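Gristulport Residents' Group
Minutes of the March general meeting

Chair: Anoma Munasinghe
Meeting opened 7.05 pm. Apologies were read and accepted.

Previous minutes
Accepted with one correction. The bus shelter is on Wijesinghe Street, not Lunum Road.

Kerbside collection
The chair went through the council's letter on the new bin schedule. General rubbish moves to fortnightly pickup and the green bin goes weekly. The change covers 2923 households. Residents on the hill asked what happens to bins left at the bottom of shared driveways – the letter does not say. Anoma to write to the council and ask.

Soft plastics
The Plasta drop-off point behind the library will stay open for another six months. It has been filling up before noon on collection days. Members agreed to ask for a second pickup. Almost 40 people signed the sheet supporting this.

Green bin liners
Several members had received the wrong size. Replacements can be picked up from the council counter with a rates notice. The old ones do not need to be returned.

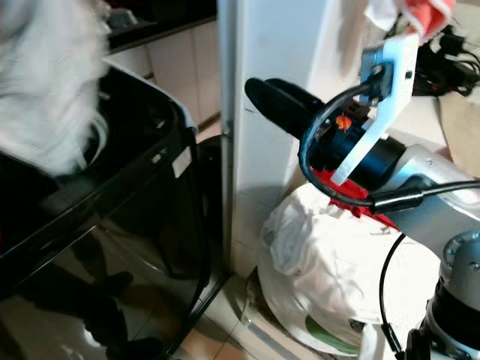

Can ordinary plastic bags go in the green bin if they are tied?
Only the compostable liners supplied by the council are accepted. Anything in a plastic bag goes in the general rubbish bin.

Hard rubbish
Booking is by phone only until the website is fixed. Each household gets 2 bookings a year. Mattresses count as a separate booking – this caught a few people out last time.

Other business
The footpath outside the chemist is still uneven. Carried over.

Meeting closed 8.20 pm. Next meeting same place, 7 pm.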